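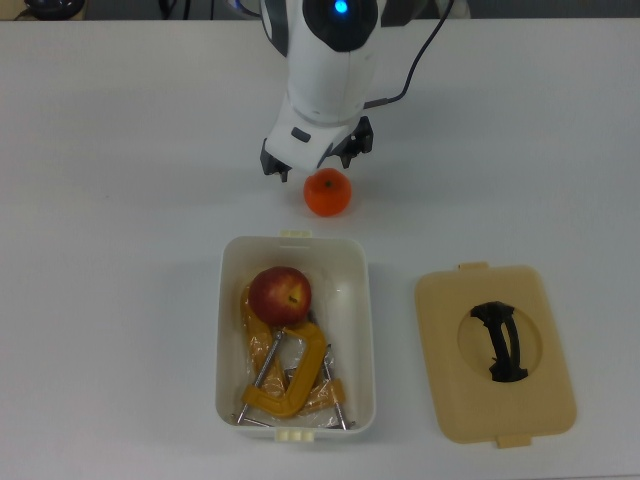
Packing a Shared Lunch Box: Project Report
Skotenstead, group 4, 08/01/2018

1. Aim
We wanted to find out how a plastic box should be packed so that fruit and small kitchen tools can travel together without the fruit getting bruised. Students at Skotenstead carry both on cooking days.

2. Method
The box was filled on a white table and the order of packing was written down. An apple weighing 280 g was our test item, as it marks easily. We packed once with a plastic bag as a liner and once with none. The box was then carried 600 m, to the Viva building and back.

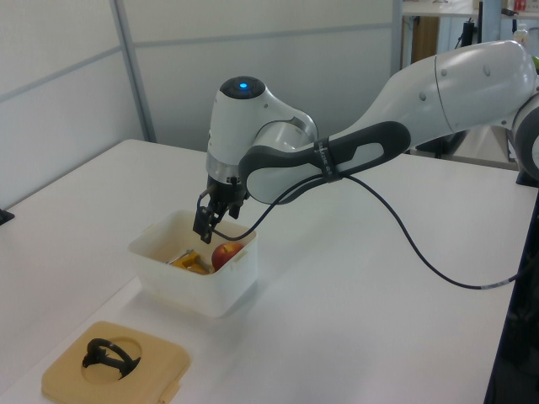 Yüksel commented on our draft that a peeler should always go in with its blade covered, and that a cloth would protect the apple better than a bag. We did not test a cloth.

3. Results
With no liner, the apple rolled against the tools and had two marks. With the bag, it had one. A full box did better than a half-full one. The full box weighed 1035 g and was still easy to carry.

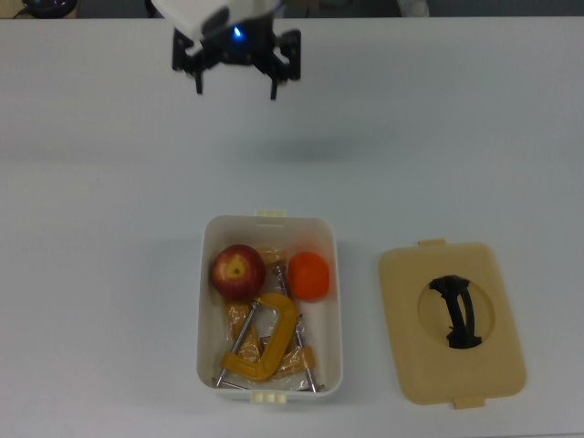 Figure 3. The open container and its lid.

4. Discussion
The bag helped a little, but filling the gaps helped more. We made only one trip per setup, so the results are weak. The next group should repeat each trip and try the Flukach box, which has a divider.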